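Speaker notes — "Pink, Blue, Green: sorting out the shared cup shelf"
Ashwin Gowda
October 14, 2022
25 min slot, leave 5 for questions. Water on the lectern BEFORE starting.

OPENING (2 min)

Hello, thanks, thank Murali Kamath for the invite and for swapping slots with me.

Ask the room: who has a cup at work that they think of as theirs? Wait for hands. Who has drunk out of somebody else's this month? Fewer hands. Laugh, move on.

What I do — look after kitchens and break rooms at Orumetti, three floors, one dishwasher per floor. Not a designer. I order the stuff and I get the emails when it goes missing.

Talk is about plastic cups. Really just plastic cups. Twenty minutes on them. Stay with me.

WHERE WE STARTED (4 min)

Old system = no system. Mugs from home, conference mugs, glasses from somebody's leaving party. Cupboards full, and still no clean cup at ten in the morning.

So people went for the disposables. In April we got through 2,247 paper cups. One month. Say the number slowly, then say it again.

Facilities wanted to ban them. I said give people a cup they can find first, then talk about banning.

Tried glass tumblers (Salian, the short ones). Nice to drink out of. Broke. Tried steel. Loud! The whole floor heard every cup go down. Skip the steel story if running behind.

THE CUPS (5 min)

Ended up with plain plastic, no handle, no logo. Same shape and close to the same size across the lot, color is the only thing that changes.

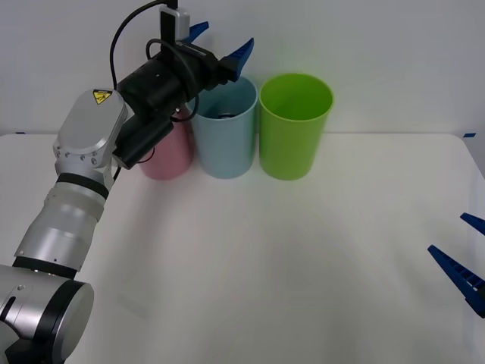 Pink, light blue, lime green. Side by side against the wall.

Points to hit on this slide:

Let them look for a second before talking.

No handles. Somebody always asks about hot drinks. Cold only, answer is at the end, don't get pulled in now.

Look in the blue one, near the rim — something small and dark in there. Open cup on a table collects things. Teabag tags, paper clips, a USB stick once (mine). So rule one, and it's the only rule we printed: look in it before you fill it. Rim down on the shelf, rim up only if it's in use.

Color assignments: pink = second floor, blue = third, green = fourth. Picked in a meeting that took under a minute. Do not spend longer than that. Murali's group did a survey on colors at their place and it ran for weeks.

Why by floor and not by person? Names wear off, people leave, temps show up. A floor doesn't leave. If a green cup is in the second floor sink, whoever empties the machine knows where it goes without asking.

ORDERING (3 min)

First order 355 cups, all three colors together. Too few of the green. Fourth floor has the big meeting rooms and I forgot visitors. Obvious now.

Buy the spares in the same batch. Shades drift — second lot of blue came in and people honest to god thought it was a new category. Got two emails asking what the darker blue was for.

Supplier is Sollberg, they take returns on unopened sleeves. Dimitz was cheaper but wouldn't split a carton by color. Not a sales pitch, I pay the same as you do.

Tapered sides. They nest. Good for the storeroom, bad straight from the dishwasher, wet cups get stuck and somebody ends up running them under the hot tap. Air dry first, nest later. Mention the tea towel argument only if there's time.

ON THE SHELF, ON THE TABLE (5 min)

Next one is what I'd call the everyday version. Talk about spacing here.

We use long white side tables along the wall for the water jugs. Cups go at the back. I wanted neat rows, drew a little plan with a ruler and everything. Lasted till lunch.

What does hold up is one line, one of each color, as a marker for where the rest go. People copy what's already there. If the marker line is a bit crooked, fine.

Things to say with the slide up:
- green jumps out at you against a white wall, pale blue and pale pink much less. If your walls are white and you've got one floor that never returns cups, give THEM the green
- crooked row, overlapping, and you can still tell there's three colors. Good enough
- mark on the wall by the green cup. Tiny. Look at any wall behind a drinks table and you'll find a few. Wipe it weekly, or move the table out a hand's width. I do niether often enough

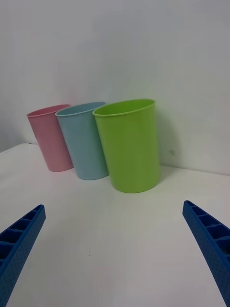 WASHING (3 min)

Top rack only. We lost a batch to the bottom rack, came out shaped like kidneys.

Rinse before loading if it had milk or juice in it. Water cups, straight in.

Matte surface hides scratches pretty well but holds on to grease. Bit of dish soap by hand once a week for anything that feels slick. Whoever is on the Friday tidy does it, and yes that's me most Fridays.

Lime green stains least in our kitchens. Pink stains worst, beetroot juice, second floor, you know who you are. (Check if anybody from second floor is in the audience first.)

Throw out anything cracked at the rim. Don't keep it "for pens". We had eleven pen cups at one point.

WHAT CHANGED (2 min)

Paper cups over the whole summer: 1,939. That's the full summer against the one month in April, so put both numbers on the slide together and shut up for a few seconds.

Not all down to the cups. Summer is quieter, people are away, be upfront about it before somebody raises their hand. I'd want a full year before I swear to anything.

Cups lost so far: some. Green ones mostly, they go home with people. I saw one on a windowsill at a coworker's barbecue with basil in it and said nothing.

Emails to me about cups: way down. My favorite result.

IF THEY ASK

Hot drinks — people keep their own mugs, one shelf, names on the bottom, cleared out twice a year. Plastic ones are for water and juice.

Color blind staff — good question, came up in week two. Shelf labels say the floor in big letters, so nobody has to rely on the color. Should of done it from the start.

Why not four colors? Only three floors. If you have more floors, sure. Keep them far apart, no blue AND turquoise.

Kids' party look? Yes, a bit. The directors complained for a week and now they use them like everybody else.

Can I have the label template — yes, leave a card in the box by the door, I'll send it Monday.

Collect clicker. Return clicker to Murali this time.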